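Tote or drum for dry beans and small solids?

posted by Skeredley, December 2023
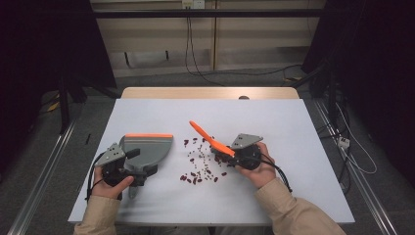

I'm finally setting up real storage for my little seed and soup mix business and I'm so excited! Right now everything sits in open bins and I want lidded poly containers, 61 gallons or so each. Kidney beans scattered across a white tabletop with dark crumbs in between are what I'm trying to get away from. Do I need food grade resin, or is any natural white tank fine?

Gastonico
Food grade, every time! Ask the seller for the resin paperwork before you pay. I have 11 open-head drums with lever-ring lids and I love them. Wide mouth, easy to scoop, and they rinse out fast.

Folirden
drums are ok. get a dolly

Pretorius
Great project! Skip anything with a small fill cap, it's made for liquids and you'll never get the last beans out. A cone bottom with a slide gate is wonderful if you have the headroom. Mine needs 14 inches under the gate for a bucket.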